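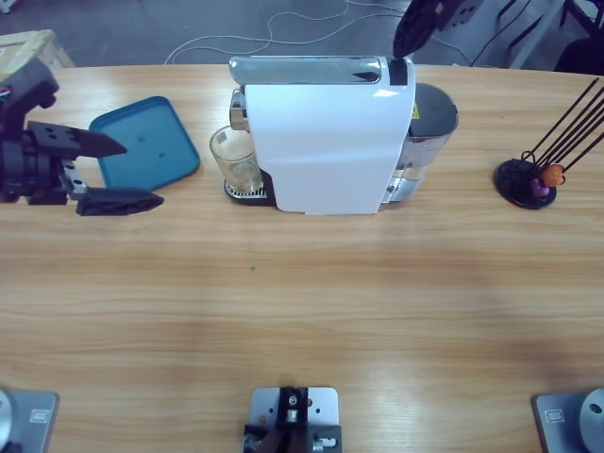
Gutarel is a tabletop robot system with two arms that prepares capsule coffee and other small drinks for staff at the Plorkbridge offices of the insurance firm Gulance. It was built by the equipment supplier Tedesco, which also maintains it. The system took over most of the drink preparation that had been done by the site's pantry attendants, and it is often mentioned in discussions of service automation in offices because the attendants' jobs were kept but rewritten.

Background

Gulance employs 300 people at Plorkbridge, spread over four floors. Until the system was introduced, drinks for meetings and for visitors were made by hand in a pantry on the second floor. Three attendants worked there in overlapping shifts. Their duties also included loading dishwashers, ordering supplies, wiping down meeting rooms and signing for deliveries at the rear entrance.

An internal review found that the attendants were called away from other work many times a day to make one or two cups. Meeting rooms were often left uncleaned between bookings as a result. The facilities manager, Detlef Meinecke, asked Tedesco for a system that would use an ordinary capsule machine of the kind sold for kitchens, so that staff could still make a drink by hand if the robot was out of service.

Equipment

The system has two arms fixed to a table, each ending in a two-finger gripper. The arms are mounted at the two front corners and reach toward the coffee machine from either side. Capsules are kept in a stand on the right. The right arm handles the capsules and the lid, and the left arm handles glasses and trays.

The gripper fingers are the part of the system that has been changed most often. The first set was smooth and let capsules turn in the grip, so that they went into the slot at an angle. Tedesco replaced the fingers twice in the first year. Glassware was also reduced to one shape, after tall cups with handles proved hard to pick up when the handle faced the wrong way.

Operation

Orders are placed from a screen outside the pantry or from the room booking page. The right arm takes a capsule from the stand and drops it into the machine. The left arm sets a glass under the spout, waits for the machine to finish, and moves the glass to a tray. Finished trays are collected by the person who placed the order or, for visitor meetings, by an attendant.

The system runs from 7:30 a.m. to 5 p.m. and prepares 60 drinks on a normal working day. It does not refill its own water tank, empty the drip tray or restock capsules. It cannot wipe up a spill, and it stops if a glass is not where it expects one to be. A stopped order has to be cleared by a person before the next one can start.

In its first three months the system logged 481 stops. Most were caused by a glass placed slightly off its mark or by a capsule stand that had been filled in the wrong order. The number fell after the attendants began preparing the table themselves, a task that had first been assigned to the information technology desk on the third floor.

Effects on staff

No attendant was laid off when the system was introduced, though one of the three positions was not filled again after a retirement the following May. The two remaining attendants now spend most of the day on meeting rooms, deliveries and supplies. Each also looks after Gutarel for part of the shift. The job title was changed to site services technician, and the pay grade went up one step after a dispute over whether the new duties counted as technical work.

Rehema Rotich, who had worked in the pantry for 13 years, became the main contact between the site and Tedesco. She wrote the daily setup sheet that is still used, which covers the order of the capsules, the position of the tray and the check of the water level. Several of her changes were taken up by Tedesco in its standard instructions. In an interview for the company newsletter she said that the work was easier on her wrists and feet, but that she talked to far fewer people than before. "I used to know who was having a bad week," she said. "Now I know when the drip tray is full."

Training was a point of complaint. Tedesco provided one half-day session, held on a Monday before the system went live, and attendants reported that it dealt mainly with the order screen. Clearing a stopped arm was explained in a printed guide. A second session was added later, with time for each attendant to stop, clear and restart the system under supervision.

Office workers were divided. Those who drank coffee at fixed times generally liked being able to order ahead. Others objected to the wait, as one drink made by the robot takes longer than one made by hand – the arms are run at low speed when people are nearby. A manual machine was placed on the fourth floor in response, and it remains in use.

Safety

The arms stop on contact, and a red stop button is fitted to the wall within reach of the table. Staff may not reach over the table during an order. Hot drinks caused the most concern in the original risk assessment, and glasses are therefore filled well below the rim. Only the two technicians are allowed to move the arms by hand.

Assessment

Gulance has not published a cost comparison. Meinecke has described the savings as small and has said that the main gain was in the condition of the meeting rooms, which are now cleaned between bookings on most days. Staff representatives have accepted this but argue that the unfilled position should be counted as a job lost to the system. The company's view is that the workload no longer called for three people.

A proposal to install a second unit on the ground floor for visitors was put on hold. The reception staff had asked that drinks there continue to be served by a person.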